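The calming paste question, again

Three of you have now forwarded me the same Pudeck ad, so I suppose I had better write this up properly instead of answering it in the feed room doorway every evening.

For those who missed it: Pudeck sells a paste in a dial syringe called Evenly, plus a daily powder to go with it. The paste is for before an event, a trailer ride, the farrier, fireworks, whatever your horse objects to. The powder is supposed to "lay the groundwork." A starter pack with both runs $279. That covers one month for one horse of average size, and the small print on the side of the tub says to feed half again as much for anything over 1,200 pounds. Moose weighed 1238 on the scale at the clinic in May, so you can work out for yourselves how long my starter pack would last.

I have nothing against people spending money on their horses. I own a saddle I have no business owning. But I've been keeping horses at Flalcombe long enough to have seen the tart cherry year, the copper boot year and the year everybody had a magnet blanket, and I would like us to ask a few dull questions before this becomes the paste year.

What's in it

The label lists magnesium, B vitamins, tryptophan and "a proprietary botanical blend." I wrote to the company and asked how much of each is in a dose. The answer that came back was friendly and long and did not contain a number. I wrote again. The second answer told me that the blend was the result of years of research and that 815 horse owners had reported an improvement.

I asked 815 out of how many. I have not heard back on that one.

Let me go through the parts we can talk about. A horse that is truly short of magnesium can be jumpy, sure. But most grass hay has a fair amount in it, and a horse eating decent forage is probably not short. We had our hay tested through Sturklow last winter, both cuttings, and the sheets are still in the blue folder by the phone if anybody wants them. Magnesium came back fine. If you think your horse is the exception, a test and a talk with the vet will cost you a good deal less than the starter pack.

Tryptophan is the one people bring up because of turkey and naps. I've read what I could find, and for horses it's a mess. Small groups, different doses, and results that point in more than one direction, including a few where the horses got a little busier at the low end. I'm no scientist and I won't pretend I followed all the charts. But I didn't come away thinking this was settled, and the ad is written as if it were.

As for the botanical blend, I can't tell you anything, and neither would they. That bothers me more than the price. Some plants sold as natural calmers will get you in trouble at a rated show, and "natural" on a label has never been a defense. If you compete, you are responsible for what is in your horse. Read your own rule book before you stick anything in his mouth, and if the maker won't give you a full ingredient list, I would stop right there.

The testimonials

This is where I get grumpy. The Pudeck site has page after page of letters. My mare was a nervous wreck, we tried everything, two weeks on Evenly and she is a lamb. I believe the people who wrote these. I just don't think they know what they think they know.

Think about when a person buys a calming product. It's the worst week. The horse has just moved barns, or it's the first cold snap, or he's been on stall rest, or the new neighbor turned out to be a mare with opinions. Two weeks later he's used to it. He would have been used to it anyway. If you'd fed him a spoonful of birdseed every morning, you would now be writing a letter about birdseed.

And then there's us. A rider who believes the horse has been given something sits differently. She breathes, she leaves the reins alone, she walks past the scary corner looking at the far end of the arena. The horse notices. That's a real improvement and I'd never make fun of it, but you can have it without the syringe.

I did my own little test last month and I'll report it for what it's worth, which isn't much. Aurelio Cifuentes had a trial tube left over from another barn and gave it to me. Moose hates having his hind feet done. I gave him the paste according to the dial on one visit, with the ingredients cleared by my vet as far as anyone could clear them. Next visit I gave him plain applesauce out of an old wormer tube. I didn't tell Aurelio which was which until afterward. He thought Moose was better on the applesauce.

One horse, two visits, one farrier. It proves nothing at all. I only point out that if it had gone the other way, it would be on their website by now.

What Dr. Szczepańska had to say

I asked her while she was here for teeth. She didn't laugh at me, and she didn't say these products never do anything. Her view is that she would like to know why the horse is upset before anybody treats him for being upset. She has seen ulcers, sore backs, a cracked molar, a bad eye and one very tight girth all described to her over the phone as "anxiety." Her worry is the owner who spends three months trying one tub after another while something that hurts goes on hurting.

She also asked me to pass along that if your horse needs real sedation for clipping or a long haul, call the office and have that conversation. Don't double up on paste and hope. And tell her what you've been feeding before she gives anything, including the stuff you're a bit embarrassed about.

Things I'd try first

More turnout. I know, I know, it's mud until summer and the gelding field is a swamp at the gate. Even an extra hour helps some of them.

Less grain. I walked down the aisle and looked at the feed cards, and a couple of our horses are eating like they gallop for a living. They do not. (Mine included, until recently.) Cut back slowly and talk to the vet if you've got a hard keeper or an old one.

More hay, spread out. A horse with nothing in front of him from eight at night to six in the morning has every right to be cranky.

Practice. The trailer is parked by the indoor and the key is on the hook. Load him on a day when you're not going anywhere, give him his dinner in there, and take him off again. It's boring and it's free, and I suspect it has calmed more horses than Pudeck has.

A buddy. Some horses just don't want to be alone, and moving a stall is easier than most things on this list. Ask me and I'll see what we can shuffle.

If you go ahead anyway

Fine by me, it's your horse. But please do it in a way that tells you something. Write down what he does for two weeks before you start. Pick one thing you can score, like how long he takes to load, or whether he stands for all four feet. Don't change his turnout, his bit and his stall at the same time. Then have somebody else keep score who doesn't know when you started. If he's still better after seven weeks, stop feeding it and see whether he gets worse. That last step is the one everybody skips. If you go through with it, I'll print your notes in this newsletter whichever way they come out, and I'll eat my words if I have to.

Please also write any supplement on the feed card, with the dose. The morning crew should not be guessing at unlabeled baggies.

No, I will not be setting up a group order. There's a discount code going around and I've been asked twice whether the barn could get a better rate on a case. You're welcome to organize it among yourselves. Have it shipped to your house.

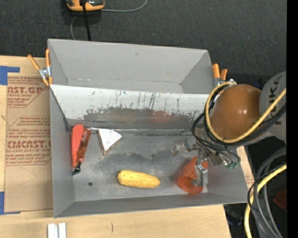 Short notices

Hay delivery is coming early this time, so cars need to be out of the lower lot by 7 in the morning.

Somebody's green halter has been on the wash rack hook since the clinic. It goes in the tack swap box if it's still there at the end of the month.

Letters about this item, cross or otherwise, can go in the slot on the office door.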